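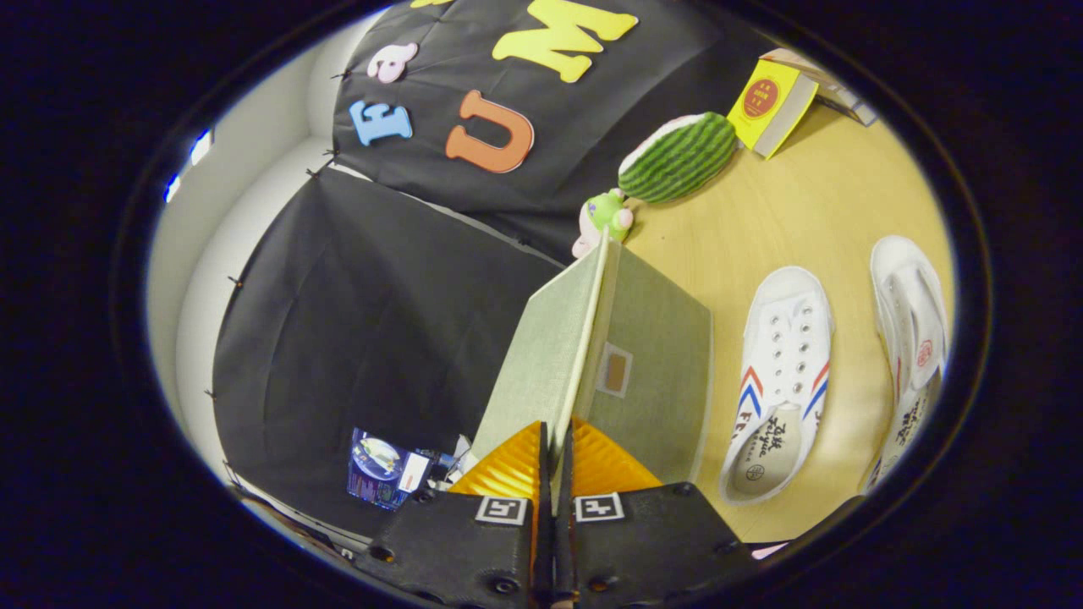

A green cloth-textured cover with its small framed label, and a pair of white canvas sneakers on the table.

May
By Dwynwen Powell

Household storage should be planned by frequency of use. Most guides plan it by category: books with books, shoes with shoes. The method is easy to explain and performs badly in a small flat.

My flat in Clonmont has 22 shelves, each 600 mm wide. Under the category system, things I use daily shared space with things I touch once a year. I moved the daily items to between 700 and 1000 mm from the floor and put the rest above or below. Five shelves now carry nearly all the traffic.

The usual objection is that mixed shelves look untidy. They do. Hopkin, the standard layout taught on the Stareck course, treats appearance as a design requirement and gives it equal weight with reach. I would give it none until the reach problem is solved — a label on the shelf edge deals with most of the confusion.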